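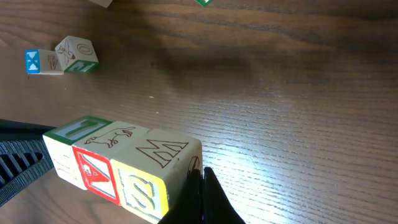

Old alphabet blocks – how do you clean yours, and is this a W or an M?

Skikel Forums > Wooden Toys > Care and Repair

plumtree_lane
Posts: 168
Hi all! I finally brought the alphabet blocks over from my aunt's place in Jerkby and I am so happy with them I could burst. Cream-colored wood, raised letters inside colored frames on some sides and brown outline drawings on others. The one in the middle of my row has a red frame with what I'm pretty sure is an A, and an animal on top that I say is a dog. The yellow one looks like an S. But the big brown letter on top of the yellow one, is that a W or an M? It has the little serif bars and everything and I keep changing my mind.

Also, the red border is a little worn where it meets the bare wood. Would you touch it up or leave it be?

grainhound
Posts: 2202
Oh, these are lovely! Leave the paint alone, please. Worn edges are what you get when kids have stacked them, and fresh red next to old red always looks off to me. For cleaning, a barely damp cloth and then a dry one right after. Do the raised letters with a soft toothbrush.

Love the dog, by the way. Nice long body on him.

Mrs Buttonbox
Posts: 637
I'm going to disagree with grainhound (again, hello!). If they're going to be played with, I'd sand the rough spots with 200 grit, just a few light strokes, and wipe on a little Tesach balm. My set has had that treatment every October and the grandkids haul them all over the house. Beautiful soft feel in the hand!

And it's a W.

grainhound
Posts: 2202
Not on the printed sides! Those brown lines are thin and 200 grit will take them right off. I lost half a rooster that way.

Mrs Buttonbox
Posts: 637
Well no, only the plain sides and the corners, I should have said. Sorry about your rooster.

tallstack
Posts: 41
M. It's a zigzag with serif bars if you turn it the other way, and that's how the M is drawn on my set. I don't know if they're the same maker, mine came in a Hadgu tin with no papers at all.

Can we talk about that table too? That dark grain is gorgeous. Is it oiled?

plumtree_lane
Posts: 168
You are all so quick, thank you! No idea on the table finish, it was like that when I got it. Has a bit of a sheen to it, so maybe varnish? I didn't put anything on it.

More of the blocks:

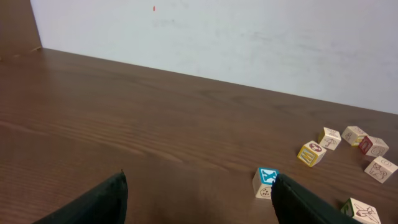 Alphabet blocks and a whole lot of wood grain

plumtree_lane
Posts: 168
(And yes, I know, the wall has smudges. Painting is on the list.)

tallstack
Posts: 41
Look at those wavy lines! Is that a chip at the back corner, down by the dark panel? Brown wax filler stick, five minutes, done.

Chathurika Mollah
Posts: 12
New here, hello everyone! I teach kindergarten and we have a big mixed bin of blocks like these. My vote on the letter is that it depends on the drawing. On some sets the picture goes with one of the letters on the same block, so check the other sides for a whale or a mouse. We turned that into a game and my kids can't get enough of it, they yell the answers.

I don't sand ours or oil them. Too many hands, too little time – they get the damp cloth and that's it, and they still look great.

grainhound
Posts: 2202
Welcome Chathurika! A second vote for the damp cloth, I like you already.

Mrs Buttonbox
Posts: 637
Ha! Welcome anyway. Try the balm on just one, on a plain side, and tell me you don't love it.

plumtree_lane
Posts: 168
A whale or a mouse, what a great idea! I'm going through the whole lot after supper. I'll start with the damp cloth and do one plain side with the balm so I can compare. Not touching the red paint. tallstack, do those filler sticks come in a really dark brown?

tallstack
Posts: 41
They do, get the walnut and the next one darker and blend them with your thumb. Still an M.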